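Speaker notes - "Does a smaller plate make you eat less?"
Hultonton library talks, Dec 16, 2024

Opening. Ask who has been told to buy smaller plates. Wait for hands. Then ask who did it, and who still uses them. Expect fewer hands each time. Don't make too much of that, it's a room full of people being polite.

The claim as it usually goes: big plate, food looks small, you take more. Small plate, food looks big, you stop sooner. Sometimes color gets added, and blue is supposed to put you off your dinner. I've seen this repeated in magazines, on a clinic wall in Brisetbridge and on the side of a cereal box. None of them told me where it came from.
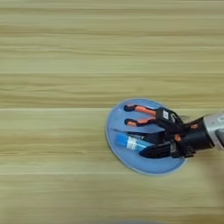 A light blue plate on a wooden table.

Slow down here. The picture trick is real enough. Two equal circles can look different depending on what is drawn around them. But a drawing is one thing and supper is another. People go back for seconds. People eat from the pan while standing up. If you only measure the first helping, you miss all of that.

Zaki diet plan. They sell a plate with the plan, so they have a reason to like the idea. Their leaflet says 318 customers "felt more in control." Read that line out twice. Felt. No weights, no comparison group, and no word on the customers who quit. (Have the leaflet ready, someone always asks to see it.)
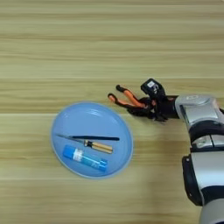
Color is the weakest part of the story. The usual argument is that hardly any food is blue, so a blue plate looks wrong to us. I don't buy it. You could just as well say the contrast makes pasta easier to see and more inviting. And which blue? The one on the slide is a plain sky blue with a shallow raised rim, and I'd eat cake off it without a second thought. If a theory can explain eating more and eating less, it hasn't told us much.

Surosus cafeteria trial. Ran in June, 15 days with small plates. Waste went down, and that got the headline. But they changed the menu in the same month. So was it the plates, or did people like the food better? Can't tell. Pause for questions if the room is awake. 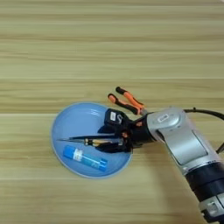 What would change my mind: same menu, same diners, plates swapped back and forth, second helpings weighed, snacks written down. At least six weeks of it. And somebody with nothing to sell doing the adding up.

Likely question - "but it worked for me." Fine, keep the plates. They're cheap and they fit in the dishwasher. Just don't pay Zaki prices for them.

Leave seven minutes at the end. Handout is by the door, with the reading list on the back.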